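Rice cooker upkeep, part two: lids

3/7/26

The first part covered the inner pot and why I stopped stacking bowls in it. A few readers wrote in about lids, so this one is only about lids.

Most smell complaints come from the underside of the lid. Starch leaves the pot with the steam, hits the cooler surface above and dries there as a thin film. After one batch it is invisible. After a week of batches it is tacky, and if the cooker sits on keep-warm all afternoon the film turns sour before the rice does.

My own routine takes 30 seconds after each use: unplug, open, wipe the underside with a damp cloth, leave the lid up until everything has cooled. Closing a warm cooker traps the moisture and puts it back on the surface just wiped.
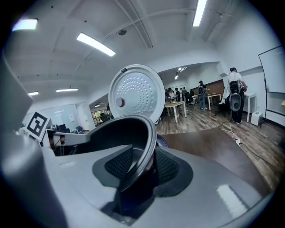 Flat lids are easy and patterned lids are slow. A plain disc needs one pass with a cloth. A dimpled one holds starch in each low point, and a cloth rides over the top of it without touching the residue. On a large cooker like the grey one in the photo, the inner face has rings of small dimples running one inside the other, so I work along the rings with a soft brush and warm water, then wipe. Going across them takes longer and misses more. Metal scourers are out.

If your lid plate detaches, take it off and soak it. Check the manual first, as some only look detachable. Fiachra Geraghty pulled at one that was fixed and spent an evening finding a replacement clip. Where the plate does come off, look at the gasket too. It should go back evenly seated with no twist. A twisted gasket vents on one side, and the rice on that side comes out drier.

For a film that has already set, I mix 30 g of citric acid into 1000 ml of warm water, lay a soaked cloth against the plate for a while, and then brush. Modupe Ugwu uses white vinegar and gets the same result with more smell. Either one needs a rinse with plain water afterward. Keep liquid away from the housing and the hinge - a wrung-out cloth is enough for both.

The steam vent is a separate job. Mine comes apart in two pieces and gets washed with the dishes. If it is clogged, starchy water bubbles up around the lid and you end up cleaning the counter too.

Part three will be about measuring lines on inner pots, and why mine disagrees with the cup that came with it.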